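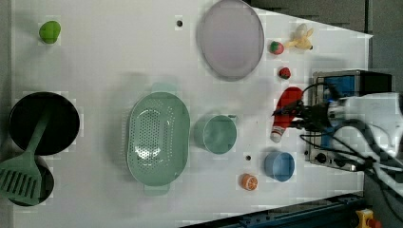 Play kitchen, full inventory. Well, nearly full. Tea is at four and you're all invited.

Teófilo Rivadeneyra
January 7, 2023

Right, I promised a few of you I'd write something up on the play kitchen, and it's raining sideways in Starnham and the small person is asleep, so now's the time. Settle in, I've got a cup of tea and no sense of when to stop.

1/
Some background for those who've joined since the summer. My daughter turned three in April and my sister-in-law Lucero gave her the first few bits, a pan and some fruit, wrapped in a tea towel. I remember thinking, oh lovely, that'll last a fortnight. It's now the most used thing in the house, and I'm including the kettle in that.

2/
The pans first, as they get the most work. There are two black ones and I can't tell you how much soup has been made in them. Soup is the only dish on the menu, by the way. You can ask for pancakes and you'll be told yes, certainly, and then you'll be brought soup. I've had strawberry soup, banana soup, and last week a soup that was just a sock (delicious, I had seconds).

3/
The sage-green slotted spatula goes with the pans and is never, ever used for turning anything over. It's for stirring, pointing, and knocking on the bathroom door when I've been in there too long. If you're buying a set for a little one, do check how the spatula feels in a small hand. The one we had before this was so short that she kept dropping it behind the radiator, and fishing it out with a coat hanger became part of our evenings.

4/
My own favourite is the big mint-green colander. I love the colour, I love all the little round holes, and I love the two handles, which mean she can carry it in front of her with both hands like somebody bringing in the Christmas pudding. It's been a hat as well, obviously. It goes in the bath on Sundays and makes very good rain!

5/
(Sorry, I said I wouldn't say which day is bath day because my mum reads these and thinks a child should be bathed nightly. Hello Mum. She's clean.)

6/
Cups. We've got a mint one with a handle, close enough to the colander in colour that they look like they belong together, and a small light blue one. The blue one is mine. I was told so very firmly and I'm not to drink out of the other. When Lucero came to stay she picked up the blue cup without thinking and there was a silence I can only compare to dropping a tray in a restaurant.

7/
The big oval plate, lavender-grey with the darker rim, is for guests. It's far too large for anything we've got in the way of food, so you get one strawberry sitting in the middle of it, like those places where you come out hungry and have to stop for chips. I did once suggest filling it up a bit. "That's enough for you, Daddy." Fair.

8/
On to the food itself, and I'll start with the strawberries because somebody asked. Yes, there's a bigger one and a smaller one. They're mother and baby, and they have to go to bed in the same place. I learned this at ten past eight one night with a torch in my mouth, lying flat on the kitchen floor looking under the washing machine.

9/
The banana looks partly peeled, and this has caused more conversation than anything else in the box. Who started it? Why did they stop? Are they coming back for the rest? I've tried several answers. The current official version is that Grandad began it and then the phone rang.

10/
The orange slice is the prettiest of the lot, I think, such a bright orange with the white lines across it. She uses it as a steering wheel. It also gets posted through the letterbox from the inside, so if you've delivered to us lately and had citrus come out at you, I do apologise, and please could you push it back through.

11/
Then there's the little lumpy green one. We've had a long family debate about it. I say lime. Lucero says it's a green pepper. My daughter says it's a potato, and she's the chef, so it's a potato and it goes in the soup.

12/
A few people wanted to know where it all came from and I'm afraid I'm not much help. Most of it was handed down or came out of boxes at the Lesska hall sale. There's usually a good toy table near the door, and if you go in the last half hour they'll let you fill a bag. The man at Salameh's hardware on the corner keeps odds and ends of children's things by the till too, so it's always worth a look while you're in for light bulbs.

13/
Cleaning: I do ours in a washing-up bowl with warm water and a drop of ordinary washing-up liquid, then lay everything out on a towel overnight. An old toothbrush is very handy for colander holes. Do the pans last. I don't know what was in ours but I suspect real porridge.

14/
Storage: we started with a lovely lidded basket, which was a mistake, as she likes to see what she's got. Now it all lives on a low shelf, pans at the bottom, cups hanging about wherever there's room, fruit in the colander. Putting it away takes a couple of minutes if we sing. If we don't sing it takes until bedtime.

15/
And a good white table or a plain cloth makes a world of difference when you're playing, I've found. The colours show up beautifully and small fruit doesn't vanish the way it does on our patterned rug, which I now believe has eaten at least one lemon.

16/
Next on the wish list is a saucepan with a lid, and possibly some bread. If anyone near Wasach Road has play bread going spare, please shout, I'm very happy to swap. I've got a duplicate wooden egg and a surprising number of jigsaws with most of their pieces.

17/
I can hear feet on the stairs, so I'd better go and find the blue cup. More another time, and do send me your own kitchens, I love seeing them all. It's soup today.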